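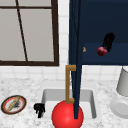 Halevville, 7th June

Gripper and Camera Trials: Frequently Asked Questions

This page answers the questions most often put to the Ostent test programme by manufacturers, research groups and students who wish to have a gripper, arm, camera or controller compared with others. It replaces the version issued in May. Applicants should read it before completing the request form.

GENERAL

What does the programme do?

The programme runs comparative trials of robot hands and the equipment that goes with them. Every trial is carried out first in simulation and then, where the results justify it, on the physical bench at our Brurdale site. Results are issued to the applicant as a written report with the full set of run records.

Who may apply?

Any organisation with a working gripper, arm, camera or controller may apply. Students may apply through their department. Private individuals are not accepted at present.

Who is responsible for the programme?

The programme is directed by Ginette Hoarau, to whom appeals and formal complaints should be addressed. Day-to-day enquiries should go to the trials desk.

THE SIMULATED KITCHEN

Why is a kitchen used?

Kitchens bring together several things that grippers find difficult: cupboard doors, narrow shelves, a sink with a rim, shiny surfaces and flat dishes. The standard layout has a navy wall cabinet with a bar handle on its door, a white tiled wall, and a pale marble-patterned worktop with a rectangular sink set into it. A plate with a red-orange band lies on the worktop to the left of the sink.

Which tasks are included?

The standard set covers opening and closing a cabinet door, taking a small item from a shelf, lifting a plate and placing an item in the sink. Applicants may leave out any task that their device was not built to perform, but the report will list it as not attempted.

Is the open cabinet door treated as an obstacle?

Yes. A door standing open towards the viewer appears almost edge-on and hides a strip of the worktop and sink behind it. The controller must plan around it. Contact between the arm and the door outside the door task is recorded as a fault, however light.

Do the objects match real ones in size and weight?

Not in every case. Some are plain shapes, such as a glossy red sphere, and are present to test the camera and the planner. The object list supplied with each scene file gives the weight and surface friction used in the simulation. Applicants should rely on that list and should not judge by appearance.

May we supply our own objects?

Up to four objects may be added to a scene. Files must be received before the trial is booked, and the same objects will be offered to any other applicant in the same comparison.

GRIPPERS AND ARMS

Which types of gripper can be compared?

Two-finger, three-finger and many-fingered hands are all accepted, as are suction cups. Soft grippers can be tested on the bench but only in part in simulation — the present software does not model large changes of shape well enough for us to publish a score.

Must we use your arm?

No. The reference arm is the Barbier, and most applicants use it so that differences between grippers are easier to read. An applicant's own arm may be used if its reach is at least 885 mm. In that case the report states clearly that both arm and gripper differ from the reference.

How many attempts are made?

Each gripper makes 130 attempts at each task. The starting positions of the objects are varied between attempts, and the same list of positions is used for every device in the comparison.

Is there a time limit?

An attempt ends after 60 seconds. An object that is held at that moment but has not been put down is scored as a partial result.

CAMERAS

Where may a camera be placed?

Applicants may choose a fixed camera, a camera on the wrist of the arm, or both. The position must be stated on the form and may not be altered once scored runs have begun.

Does the simulation include glare?

Highlights on glossy objects are included. Glare on the window panes is not, and the panes are shown as flat grey. Applicants whose cameras are sensitive to strong daylight should ask for bench time, where lighting can be adjusted.

What if the target is hidden from view?

The run continues. The controller may move a wrist camera to look again, and the time taken counts towards the limit. With a fixed camera only, a hidden target is scored in the same way as any other.

CONTROLLERS

May a person take over during a run?

Remote control by an operator is allowed in a separate class. Results from that class are never placed in the same table as those from automatic runs.

May settings be changed between tasks?

Yes, provided the change is recorded. Settings may not be changed between attempts at the same task.

RESULTS

When will the report be ready?

Reports are issued within 42 days of the final run. Bench trials booked afterwards are reported separately.

Can results be withheld?

An applicant may ask for its name to be removed before publication. The figures themselves remain in the comparison, under a code letter.

How may a result be challenged?

A written request should reach the trials desk, stating the task and the run numbers concerned. The run records will be examined again by a member of staff who did not take part in the original trial — normally from the Brurdale bench team — and the applicant will be sent the findings in writing.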